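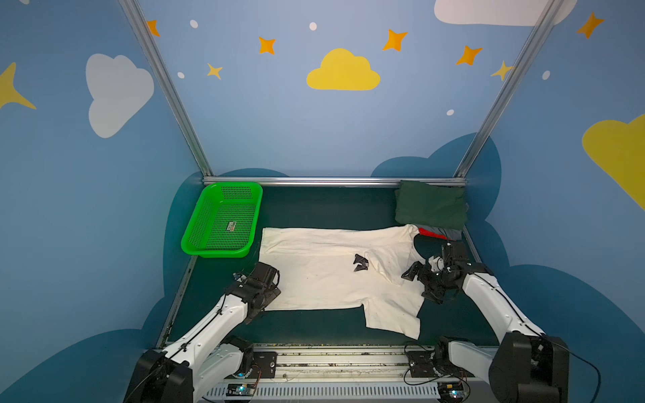

How to Fold T-Shirts So They Stand Up in a Basket

Updated 13 May 2022

A stack of T-shirts looks fine until you need the one on the bottom. Folding each shirt into a small, firm packet and filing it upright fixes that. You can see every shirt, and pulling one out leaves the others where they were. The method works for plain cotton tees in adult and kids' sizes. Long sleeves take one extra fold, covered below.

What you need

A flat surface at least as wide as the shirt laid out with its sleeves open. A table, a counter or a made bed will do, though a bed is too soft for a crisp crease.

A plastic basket or bin with straight sides. Mesh sides are good because air gets through. Measure the inside height before you start. The folded shirt should come up to the rim or just below it.

Clean, fully dry shirts. A shirt that is damp at the collar or hem will wrinkle in the fold and can pick up a musty smell in a closed drawer.

Step 1. Lay the shirt out

Put the shirt face down with the collar pointing away from you. If the shirt is inside out, turn it now. Pull the two bottom corners of the hem straight, then the two shoulder seams. Open the sleeves out to the sides.

Check that the front and back layers line up at the hem. When one layer hangs past the other, the finished packet will lean to one side.

Step 2. Smooth it

Start at the middle of the back and push outward with flat hands. Do the body first and the sleeves last. Stop when the side seams lie straight. You don't need to get every wrinkle out of a shirt that will be worn around the house, but a thick ridge under the fold will show later as a crease across the chest.

Step 3. Fold in the first side

Pick a line that runs from the middle of the shoulder straight down to the hem. Fold the side of the shirt in along that line. The sleeve will now reach across the back. Fold the sleeve back toward the outer edge so it lies inside the strip you just made.

For a long sleeve, angle it down so that it runs parallel to the side of the shirt. If the cuff reaches past the hem, turn it back up.

Step 4. Fold in the second side

Do the same on the other side. You should have a long rectangle with straight edges and the collar centered at the top. If the rectangle is wider at the hem than at the shoulders, open the second side and move the fold line in a little at the bottom.

Step 5. Fold up from the hem

Bring the hem up toward the collar and stop a finger's width short of the neckline. That gap matters. The collar is the thickest part of the shirt, and folding the hem over it makes a lump.

Press down along the fold with the side of your hand.

Step 6. Fold to height

Fold the shirt again in thirds, starting from the folded end. For a shallow basket, use quarters. Stand the packet on its long folded edge and let go. If it stays up, it's done. If it flops open, the folds are too loose, so undo the last step and press out more air.

Filling the basket

Set the basket on its end for the first few shirts and stack them against the bottom side, then tip it back down when it is half full. This keeps the first packets from falling over while there is nothing to hold them up.

Keep the smooth folded edge facing up on every shirt. Sort by color, by sleeve length or by who wears them. Leave enough room to slide a flat hand in at one end. A basket packed tighter than that drags the neighbors out with each shirt.

If you never fill the whole basket, put a bookend or a rolled towel in the empty space.

Common problems

The packet is too tall for the basket. Go from thirds to quarters in step 6.

White shirts show gray lines at the folds. Dust settles along the top edge when a basket sits on an open shelf. Cover it with a pillowcase or keep it in a closet.

Thin shirts won't stand. Fold two together as one, or put them between heavier shirts.

Printed shirts stick to themselves. Fold with the print on the outside, and don't fold while the shirt is still hot from the dryer.

Switching seasons

In November, or whenever the short sleeves go away, move the whole basket to storage and start another for long sleeves. The shirts can stay folded. When you bring them back out, shake each one open and check the collars for yellowing before refolding.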